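Print this message | E-mail this message
Search archives: keyword, author, Go

Subject: Re: Tekberg hand-held gripper kit

Bienvenido Marquez wrote:
> We have the Bekero quote at 4000 for the pair, pads included.
> Before I sign, does the Tekberg kit cope with small irregular
> packets? Lahlou's did not.

We have had the Tekberg pair on trial since October, mostly on snack packing: packets in and out of an open green box, one operator. Log so far is 400 episodes, 31 rejected at review. Most rejects were tracking dropouts – none were pad failures.

Pyramid packets are the awkward case. Pads on two opposite sides work best, with the sealed edges left clear. 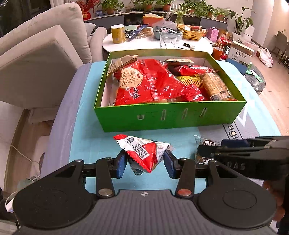
Does the kit need recalibrating after a pad change? Only the opening width, and the routine takes two minutes per gripper.

Flat clear bags are slower. Our operators slide a fingertip pad under the crimped end first. Sundberg sells a thinner pad for this at 300 a set; we have not tested it.

I would ask Bekero for spare pivot screws in writing. The quote I saw left them out.

Related messages
- Lahlou pads, wear after one month
- Sundberg thin pads: fit?
- Export format for rejected episodes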